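The Fix-It Night That Ate My Winter

Words by Anum Niazi

Started with a toaster. Mine, dead, one side only. I'd walked past the Tanoli hall for years and never once gone in, and then there was a sheet of paper taped to the door saying bring your broken stuff, and I had a broken thing in a bag. So.

Seven people that first night. Bad tea. A bloke with a sewing machine upside down on a trestle, a kid's scooter, two lamps. And Asif Bugti at the far end with his glasses pushed up, arguing with a clock radio.

That was January. Stinking hot, doors open, moths everywhere. I went for the toaster and stayed until they turned the lights off.

Repair nights are all over the place now. Iller has one, Raner has one on the second Saturday, and there's a good one out at Ondeck run from the back of the boat club, which mostly gets radios and bilge pumps and the odd very sad kettle. Same idea at each. You turn up, you put your name on the list, you wait, somebody sits down with you and you look at the thing together. You don't drop it off and go shopping. They're firm about that at Tanoli and a few people have left in a huff.

I get the huff. I've had the huff. You want it fixed, you don't want a lesson. But the lesson's the part I kept coming back for.

Asif did 22 years on washing machines before his knees went. Talks while he works, never about the work. Cricket, his sister's divorce, the price of limes. Then he'll stop dead and say "smell that" and hold a motor under your nose.

"People think it's the brains that go," he told me. "It's nearly always the cord. Or a crumb."

Mine was a crumb. A big one.

The list at Tanoli runs to 103 items so far this year and I've read all of it, because it's kept in an exercise book on the tea table and the queue is slow. Hair dryers. A bread maker, three visits. A music box that belonged to somebody's nan, and beside it in red biro, DON'T RUSH. Coffee machines by the dozen. The handwriting changes every page and half of it I can't read.

Money's tight, same as anywhere. The hall costs them $80 a night and the tin by the door sometimes covers it. In autumn they got a $780 grant and blew the lot on decent lamps and a proper soldering iron, and there was a row about the lamps that I am told is still going.
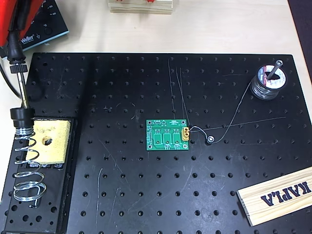

A small green circuit board with its yellow connector.

Electronics is where I come unstuck. Give me a hinge, a zip, a wobbly leg, fine. Boards frighten me. Asif says they frighten everyone and the trick is to look for the ugly bit first, the brown patch or the fat capacitor, and to leave the meter in the drawer untill you've had a good long look. I've now had several good long looks. One lamp dimmer to show for it.

If you're thinking of going, go early. Bring the cord, and the lid, and whatever fell off. Empty the crumbs out first, please. Write down what it was doing when it stopped, you'll forget by the time you're called. Anything with a microwave in it, they won't touch, don't ask.

And take a jumper once the weather turns, that hall is freezing from May on and the heater is, yes, on the list. Number 61. Waiting on a part.

Tanoli is Tuesdays from six, side door, ring the bell twice if it's shut. I'll be the one holding teh torch.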